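Laundry corner, Nisatden changing rooms
Gallery page, updated 4 August 2024

Kit is collected in open plastic baskets before it goes to the Wuyts laundry. Jerseys are washed at 30 degrees – shorts and socks go separately. Baskets go back to the same corner after each collection, and the spare stock is checked in September.

Cream laundry basket with a tan-brown rim, perforated sides and an oval handle cutout.

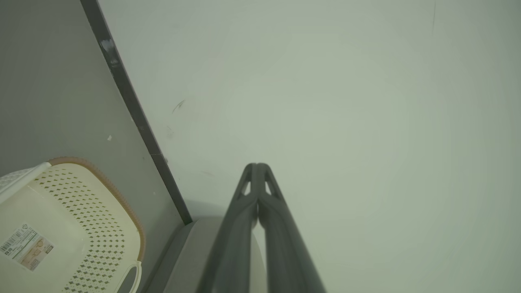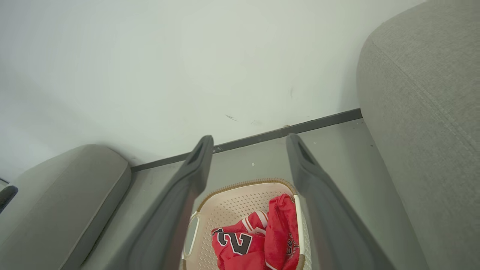 Can the red jerseys be washed with the white socks?
Keep them apart for the first 3 washes, as the dye can run. After that a mixed load at 30 degrees is acceptable, with the jerseys turned inside out to protect the numbers.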